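# What to do with the plush toys

Most houses with children in them have a soft toy problem. The toys come in at birthdays, at fairs and from relatives, and very few of them ever leave. They end up at the foot of a bed, then under it, then in a bag in the closet with the winter blankets.

A plush toy takes up a lot of room for what it weighs. Two large ones can fill a shelf that would hold a year of school books. They also collect dust faster than anything else in a bedroom, and they hold on to smells from the kitchen if the door is left open.

## Sorting

Do the sorting on the floor, with everything out at once. Start with size, not with favorites. The small toys go together, the long floppy ones go together, and the big round ones get a corner to themselves. Once they are grouped it is much easier to see that there are four rabbits and that only one of them is ever picked up.

Check the seams as you go. Press along the underside of each toy and feel for a gap or a hard lump where the filling has bunched. A split seam is a ten-minute job with a needle and matching thread. Loose eyes and buttons are more serious, and a toy with one should stay away from small children until it has been sewn back on.

In Todcombe, where the Besimeo repair table runs one morning a month, split seams are the most common job by far. The table charges nothing for thread and asks people to bring their own filling.

## Washing

Read the label first. If it has worn off, treat the toy as hand wash only. Small ones can go through the machine inside a pillowcase tied at the neck, on a cold gentle cycle at 600 spins. At 900 the filling tends to travel to one end and stay there.

Big toys are better done by hand in the bathtub. Use a small amount of mild detergent, squeeze the water through, and do not wring. Rinse until the water runs clear - this takes longer than most people expect. Then roll the toy in a towel and lean on it.
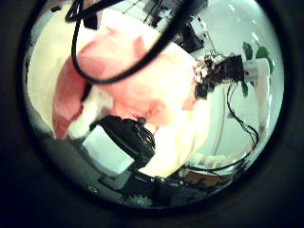

Pale plush is the hardest to keep looking decent. Pinks and creams pick up gray along the folds, and the dirt shows most where a light patch meets a darker one. A soft toothbrush and a little soapy water will lift most of it. Work in the direction of the pile and wipe with a clean cloth between passes.

Drying takes 3 days for a large toy, sometimes longer in a damp month like November. Turn it every morning and evening. If the middle still feels cool when you press it, it needs more time.

## Storing

Plastic bags are fine for a week or so but not for a season. Cotton sacks are better, and an old duvet cover does the same job for free. Pramik sells a hanging net that fits in a corner, and Sýkora makes a floor bin with a lid that doubles as a seat. The net is cheaper. The bin is easier for a child to use without help, and it can be pushed against a wall when the floor needs sweeping.

Whichever you pick, put the largest toy in first.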